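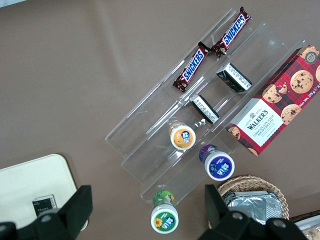
Clear Organizers: Getting Them Clean and Keeping Them Clear

I love clear acrylic in a kitchen. Stepped shelves for spices, drawer dividers, the little risers people use for snacks or nail polish, all of it! You can see what you have, so you stop buying a third jar of cumin. But it does scratch and cloud if you treat it like glass, and I ruined a lovely cake stand before I learned how to look after the stuff.

Dust first. Grit is what makes most of those fine gray scratches, so rinse the piece under lukewarm water before any cloth touches it. If it's too big for the sink, use a soft paintbrush (a cheap 2 inch one is perfect) and flick the dust out of the corners.

Washing. One drop of dish soap in a bowl of lukewarm water is plenty. Use your hand or a microfiber cloth, never the green side of the sponge. Paper towels are out too, I'm afraid. Rinse well and pat dry. Air drying leaves spots if your water is as hard as ours is in Worham.

No window spray! Anything with ammonia can haze the surface, and so can rubbing alcohol, acetone and most of the lemony kitchen sprays. Keep it out of the dishwasher as well. Mine came out with tiny cracks all along the glued seams.

Sticky labels. Warm the label with a hair dryer on low, keep it moving, and peel slowly from one corner. For the gum left behind, rub in a little vegetable oil, leave it 4 minutes, then wash with soapy water. Moushumi Gunawardena wrote in to say peanut butter works too, and I tried it and she's right, though you do have to get it out of the grooves afterward.

Narrow channels. A cotton swab is too fat at the ends for some of them. Wrap a strip of microfiber around a wooden chopstick and run it along – so satisfying.

Light scratches. Plastic polish and a soft cloth, small circles, very little pressure. Deep ones you can feel with a fingernail will need sanding and I'd leave those alone unless you enjoy that sort of thing.

Static. Freshly polished acrylic grabs dust like mad. Wipe it with a barely damp cloth as the last step and don't buff.

Where to put it. Away from the stove and off the top of the toaster oven. Chocolate and anything waxy should sit out of the sun too, and below 70 degrees if you can manage it in summer. Stick small felt dots under the feet and the shelf won't skate across the counter when you pull something out – they also save the bottom from scuffs.

Next time: cloudy drinking glasses, and what Lakmal Haque does with vinegar.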